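# Skovum: Frequently Asked Questions

Last change: 6/29/25. Maintained by Shuzhen Jiang, Trirenard tools group.

These questions came to me by mail and in the issue tracker. I answer them for version 3 of Skovum. If you still use version 2, please read the section on old recordings first.

## General

### What does Skovum do?

Skovum takes the raw recordings from hand-held grippers and from the head camera, puts all of them on one clock, and computes where each gripper was in space at each moment. The result is one folder per episode, with the videos, the gripper paths and the opening of the fingers. The training code reads this folder directly.

It does not record anything. Recording is the job of Bamik, the small program that runs on the capture devices. It also does not plan robot motion. For that we have Yao, which has its own page.

### In what order do I run the three programs?

Bamik during the capture, Skovum afterward on a workstation, and Yao only when you want to replay a path on an arm. You can stop after Skovum if you only need data for training.

### Can I use Skovum without Bamik?

Yes, but you must write the session file by hand. The file has to name each video, its clock source and its calibration. A template is in `templates/session_manual.yaml`. Most people who tried this made a mistake in the clock source, so check it two times.

## Cameras and views

### Why does Skovum want a head video when the grippers already have their own cameras?

The two kinds of video are good for different things. The gripper camera is close to the fingers and sees the contact well. It also sees the room, and the tracker uses the room to estimate its own motion. But it moves fast, and one gripper often stands in the view of the other.
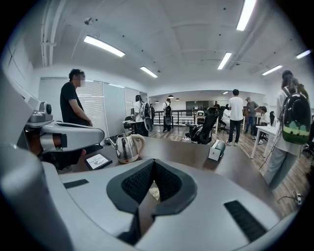 *View from a gripper camera. The second gripper reaches over the table on the left.*

The head camera moves more slowly and sees both grippers together most of the time. Skovum uses it to find the position of one gripper relative to the other, which the gripper cameras alone give only with a slow drift.

### Part of the gripper video is always the gripper itself. Does this disturb the tracker?

It would, so there is a mask. The housing does not move relative to its camera, and a tracker which takes features from the housing will believe that the camera stands still. The default mask covers the shell and the area between the fingers. If you print a different shell, please make a new mask:

```
skovum mask --session my_session --camera left_wrist
```

The command opens a window with an average of the video. The parts that never change are sharp, and the rest is gray fog. Draw around the sharp parts and save.

### What about the other gripper when it comes into view?

The fixed mask cannot help with this one. Skovum finds the second gripper with a small segmentation model and removes its features for that video frame. You can switch it off with `--no-partner-mask`, for example when you record with one hand. Processing is then faster.

### People walk in the background. Must we keep the room empty?

No. Our own room is never empty when we work. The tracker looks for a group of features which agree on one motion, and people who walk do not agree with the windows, the floor and the ceiling. Ceiling lights are very good features, by the way.

It can fail if a person stands very near to the camera and fills most of the view. The log then shows `LOW_STATIC_SUPPORT`. One or two such lines in an episode are harmless. With a long row of them, I recommend to record the episode again.

### Are shiny objects a problem?

A polished kettle is a problem of medium size. The reflections move in a different way from the surface, so features on the metal have wrong depth. Skovum gives less weight to features whose depth is not stable, and for the camera path this is enough. If you want to compute the pose of the kettle itself, please do not use the feature method. Use the object model option and give it a mesh.

Screens behave in a similar way. A tablet with a still picture is fine, a tablet that plays a video is not.

## Markers

### Which markers can I put on the cubes?

Any from the dictionary that is named in your session file. The rules are simple:

- Each visible face has its own ID. The left and the right cube never share one.
- Print on matte paper or matte film. Glossy film looks nice and loses detections under ceiling lights.
- Leave the white border. Do not cut it away to make the marker larger.
- After you change or turn a marker, run the cube calibration again.

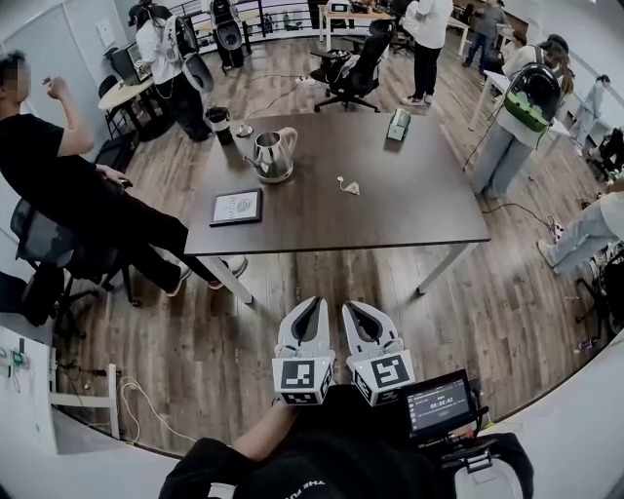 *Head view with both marker cubes and the recording timer.*

### My left and right grippers are exchanged in the output. Why?

The cubes are mounted on the wrong grippers, or the session file has the IDs in the wrong order. Skovum trusts only the IDs. It does not look at which side of the head video the gripper is on, and it should not, as people cross their arms during work.

You do not have to record again. Run `skovum swap-sides` on the session, and the paths and the finger data are exchanged together. Please do not rename the files by hand. The names are also stored inside the index.

### What happens when a cube is hidden?

For short gaps, Skovum fills in the path from the gripper camera and connects it to the markers again when they come back. For gaps longer than 2,000 ms it still writes the path, but it sets the flag `bridged_long`. The training loader skips these parts by default. Some users want to keep them, and can do so with `keep_bridged: true`.

### Can the sleeve or the arm of the operator hide the markers?

Seldom. The forearms come from below and the cube faces look back to the head. If it happens to you, turn the camera down a little. Both cubes should be visible in the resting position before you press record.

## Time

### Is the timer on the gripper display the real time of the data?

No. The display shows how long Bamik has been recording, in whole seconds, and is meant for the operator. The data uses the hardware clock of each device. Do not read the display out of the video to align your files. One user did so with a text recognition script, and I admire the work, but the alignment was wrong by up to one second.

### How are the streams put on one clock?

Bamik writes a common pulse into each stream at the start and at the end. Skovum finds both pulses, computes the offset and the drift, and resamples all streams to 60 Hz. You can choose another rate with `--rate`, but a higher one does not give you more information than the cameras had.

### Skovum says "end pulse not found". Is my episode lost?

No. It happens when the recording is stopped by pulling the cable or by an empty battery. Skovum then uses only the start pulse and takes the drift from the last good episode of the same device. Short episodes come out well. For long ones, look at the preview and check if the fingers close at the same moment in both views.

## Errors and known problems

### "Cube geometry disagrees with calibration"

The two most frequent causes are a cube that was unscrewed and put back turned by a quarter, and a calibration file from a different gripper. Compare the serial number in the file with the label on your gripper. If they match, calibrate again.

### The preview is green on one side

This is issue 287. It comes from a video decoder on some graphics drivers, and only the preview is affected. Start with `--cpu-decode` until it is fixed.

### The path jumps at the beginning of each episode

Issue 371. The tracker starts before the exposure of the camera has settled. A correction is finished and will be in the July release. Until then, hold both grippers still for a moment after you start recording, and set `trim_start: 1.0` in the session file.

### Skovum uses all of my memory

Please lower `workers` in the configuration. Each worker keeps one whole episode in memory, so long episodes need fewer workers. The default was chosen for our own workstation and is too high for a laptop.

## Old recordings

### Can version 3 read sessions from version 2?

Yes, after conversion with `skovum upgrade`. The raw videos are not touched. The masks are the exception: version 2 saved them at half size, and the enlarged ones have rough edges. I suggest to draw them new.

### Can I go back?

No, there is no downgrade command. Keep a copy of the old session file if you are not sure.

## Help

### What should I attach when I report a problem?

The file `skovum.log`, the session file, and the name of the episode. A preview video is welcome. Please do not attach raw videos to an issue, as other users of the tracker can see them. Write to me first, and I will send you an upload folder.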